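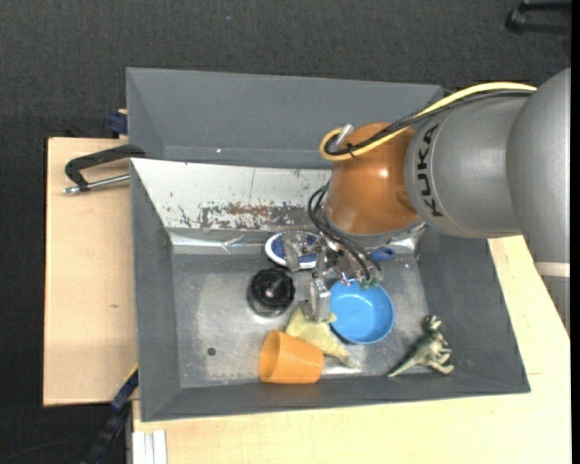

Subject: Re: [beanlist] Grellum pole bean – anyone keeping it dry?
Reply-To: beanlist

> Hi all, new here, I've been reading the archive for a few weeks and finally
> have something to ask. A neighbor gave me a jar of a pole bean she calls
> Grellum. Tan with a maroon splash around the eye, flattish, not very big.
> She says it came from a church sale in Plendholm and has no idea about
> anything before that. I planted a short row and it went absolutely wild,
> over the top of the poles and into the plum tree.
>
> Three questions. Is it a snap bean or a dry bean? We ate some young ones
> and they were fine but kind of stringy. When do I pick for seed? Half the
> pods are yellow and half are still green and there's rain coming. And
> does it cross with other beans? I had a black one two feet away and now
> I'm worried I've ruined it.
>
> Also if anybody knows what it's like cooked please tell me, I'd rather
> not use up my only jar finding out.

Oh, I am so happy to see this one come up! I have been growing Grellum for 11 years and I can count on one hand the times anybody has written to the list about it. Welcome, and please hang on to that jar.

Taking your questions in order, more or less.

It's a dry bean. You can eat the pods when they're pencil-thin, and by pencil-thin I mean the day you notice them, but they get a string down the back that you could tie up a tomato with. I tried them as snaps for two summers out of stubbornness. There's also a stage in between that I love, when the pod has gone leathery and the beans inside are full size but still soft. Shell those and simmer them with a piece of onion and they're done in half an hour. They're pale at that stage, almost green, and the maroon hasn't come in yet, so don't think you've got the wrong bean.

As for picking: don't wait for the whole row to agree. It never will. Grellum keeps on flowering at the top long after the bottom pods are rattling, so I go down the row with a paper bag every few days starting in September and take whatever is dry or nearly dry. If a long rain is coming, pick the yellow ones too. A pod that has lost its green and feels limp, like an old glove, will finish just fine indoors. Lay them one layer deep on a window screen, with air under it, and turn them when you walk by. The green ones you leave out there and hope. Last fall I had four days of drizzle and left too much on the vines, and the beans in the lowest pods sprouted right where they were. Those went in the compost. The ones up high dried out again and were good.

If you get a frost warning while there's still a lot of half-ripe stuff hanging, cut the vines at the ground and hang them whole, upside down, in a shed or garage. They seem to keep pulling a little something out of the stem. I get plumper seed that way than from pods I've stripped off, though I've never done it side by side in any way that would convince a careful person.

Crossing. I wouldn't lose sleep. Common beans mostly take care of their own pollen before the flower even opens. Bumblebees can mess that up, and some gardens get a lot more of it than others (mine is next to a hedge that hums all July, and I do get a stray now and then). What you need to know is that a cross won't show on the seed you harvest this year. The seed coat belongs to the mother plant. So your beans will all look like Grellum, and if the black one got into a few of them you'd find out next fall, when one plant gives you seed that's some other color. Mark that plant with a rag and harvest it apart from everything else. Then either eat it or, if you're like me, plant it the year after to see what happens! I have a purple-gray thing with a white eye that began just that way, and I think it's gorgeous, and it cooks up like library paste.

If you want to be more careful next time, put the two rows at opposite ends of the garden with something tall and flowery in between. I use dill that I've let go. For seed I plan to share, I take only from the middle of the row and leave the ends for the pot.

Now, where it came from. I can help a little, and maybe somebody can help both of us. My start came from the Brestholm swap, from a table with a hand-lettered card that said GRELLUM, POLE, BAKES WELL and not another word. I asked, and was told it had been grown along the river road between Brestholm and Plendholm "for always," so a church sale in Plendholm fits beautifully. I've heard two stories about the name. One is that Grellum is a farm that got broken up. The other is that it's what the family called the creek. I've never found either one on a map, but I've only looked at the maps in our own library, and those are pretty hit or miss once you get past the bridge. If your neighbor remembers which church, would you ask her if there's anyone there who bakes for the suppers? That's where I'd start. The people who cook a bean generally know more about it than the people who sell it.

I'd also love to know how your splash runs. Mine started out with a wide maroon patch covering maybe a third of the bean, and over the years I've been picking out the boldest ones to plant without really meaning to, so now they're practically half and half. I wish I'd kept a jar of the originals. If yours are still modest around the eye, then you may have something closer to the old bean than I do, and I'd trade you for a handful in a heartbeat.

And cooking! This is the best part. Grellum is a baking bean. It holds its skin through a long, slow oven and goes creamy inside, and the broth turns a brown you'd swear had molasses in it before you've added any. Soak overnight with a spoonful of salt in the water. Drain, cover with fresh water, bring it up on the stove and let it simmer until you can blow on a bean and the skin curls. Then into a heavy pot with an onion, a bit of mustard, whatever fat you like, and a low oven for the whole afternoon. Check the water every hour. I put the sweetener in for the last hour only, and I use less than any recipe says. The splash fades to a sort of freckle but you can still see it.

They're good cold too, with vinegar and a lot of parsley. I would not put them in chili. They sulk.

You said you didn't want to use up your only jar, and I think you're right to hold off. But you have a whole row coming! Set aside your planting seed first, before you cook a single one. I keep enough for two full plantings in case the first gets washed out or eaten, and then a small envelope on top of that which lives in somebody else's house. Mine lives with my sister. A late freeze took every bean I had in the ground one spring and I replanted out of the back stock, and I've been a bit of a bore about envelopes ever since.

For storage, dry them until a bean shatters when you hit it with a hammer. If it mashes, it isn't ready. Then into a jar, and the jar into the freezer for a few days to take care of weevils. Let the jar come all the way up to room temperature before you open it or you'll get water on the beans, and you'll have to start over with the drying. I did the test on my oldest jar this spring: 21 beans on a damp towel, and all but two came up. That was six-year-old seed from a kitchen cupboard, so they're tough little things.

Something I'm curious about, for the rest of the list. Is anybody growing Hyun these days? It used to turn up at the Brestholm swap on the same table, a bush bean, tan also, with a much smaller mark. I've wondered for ages if the two are related, or if somebody picked a short plant out of a row of Grellum and gave it a new name. I had Hyun for one season and lost it to voles – the whole row, down to the stems, in a single week. If you've got some, please write and tell me whether the flowers are white or pinkish. Grellum is pinkish with me every year, fading to cream as they get older.

Last year I counted what came off my one best plant, just for fun, on a rainy evening with the radio going: 384 beans. From one seed! It was at the corner by the compost and had more than its share of everything, so please don't take it as normal, but I still can't get over it.

Give it taller poles next year. Eight feet at least, and sunk deep, since the whole thing turns into a sail by August. The plum tree will forgive you.

Write back when you've shelled them out, and do tell us about the color. I have plenty to spare if the rain gets yours, so don't be shy about asking.

Happy shelling from the wet side of the hill

--
beanlist: growing, saving and eating beans of all kinds
Seed offers and requests: please put OFFER or WANT in the subject line
To switch to the daily digest, send the word digest to the list address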